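Subject: Re: [Caldeira] how are people scoring the stretch step?
From: Andgate garment group
To: Caldeira list

Hello all, and thank you to everyone who has kept this thread going since February. I meant to answer weeks ago, and then our results came out a bit differently from what I'd been telling people, so I thought I had better wait and get it right.

For anyone who has joined us lately, the question that started it was this one:

> We are teaching a two-arm policy to spread a crumpled T-shirt before folding,
> using demonstrations recorded with hand-held grippers. Our annotators can't
> agree on when the "stretch" ends. Some stop the clip when the cloth looks
> tight, others when it is put down. Does anybody have a rule that a tired
> person can apply at four in the afternoon? And does it make any difference
> to the trained policy, or are we fretting over nothing?

We had just the same argument at Andgate, and in the end we did the boring thing and labelled everything twice. There were 367 demonstrations, all shirts on beds, all done with a gripper in each hand. In one set of labels the stretch ends when the shirt is let go. In the other it ends at the moment the cloth is first pulled taut between the two jaws, and whatever comes after belongs to a separate "lay" step. So the second rule would put its mark at a moment like the one below, and the annotator doesn't need to think about where the shirt is going next.
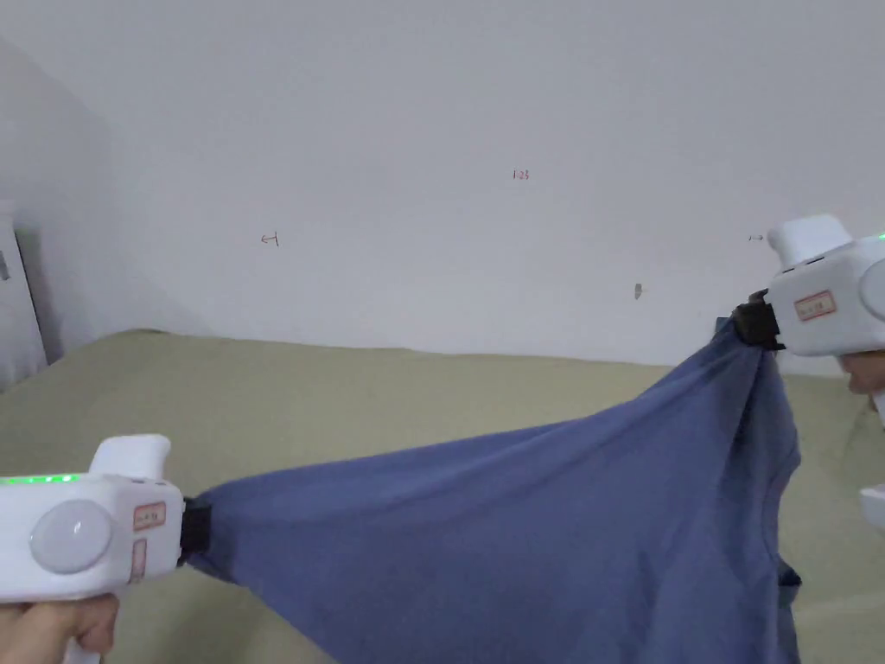 Fodbridge replied off-list that taut is all very well, but a T-shirt held by two bunched handfuls will always be taut somewhere and slack somewhere else, so whose taut are we using? They'd sooner measure the distance between the grippers and leave the cloth out of it altogether.

I do have a lot of sympathy with that, and we tried it. The trouble is that the distance depends on where you happened to take hold. If you've got hem and shoulder you can go a long way apart, and if you've got two bits of the same sleeve you can hardly move at all, yet both are perfectly good stretches as far as the cloth is concerned. We ended up asking the annotators to look only along the straight line from jaw to jaw. If that line is tight, the stretch is finished, and any flap dangling underneath is ignored. It's crude, but people stopped arguing over it, and I was very glad of the quiet.

Now for the policies. We trained one on each set of labels, with everything else left alone, and gave each of them 90 attempts on shirts that weren't in the training set. With the "let go" labels, 27 more attempts ended in a dropped corner than with the "taut" labels. That's a bigger gap than I'd expected and I would treat it with some care, as it all comes from one kind of garment and one set of people doing the demonstrating. My own guess is that the long label mixes pulling and lowering together, and the policy starts lowering while it's still pulling.

The other thing we looked at was the view from the gripper itself. From there you see your own fingers and the pinch very well, and the far end of the shirt comes out small and rather bent by the lens, so it's hard to judge the line between the jaws from one wrist view alone.
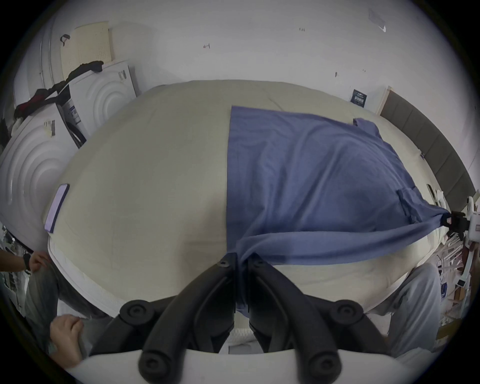
For that reason we now give annotators the head view and the wrist view side by side, and we let the head view settle it whenever the two seem to disagree. It does slow things down. We've kept it all the same, and the 2 passes of labelling agree with each other far better than they did in the winter.

I've put both sets of labels into Flutetti format, and I'm happy to send them to anyone who'd like to try their own training on them. Please do tell me if you find the gap is smaller than ours – or if it goes the other way, which would be well worth knowing. I'd especially like to hear from anybody working with trousers or towels, as we've done neither.

To the people at Fodbridge, I haven't given up on your distance idea. If you could divide it by the length of cloth between the two grasps it might work very nicely, only I can't see how to get that length without somebody measuring it by hand. Any thoughts on that would be very welcome.

With warm wishes to you all,
Andgate garment group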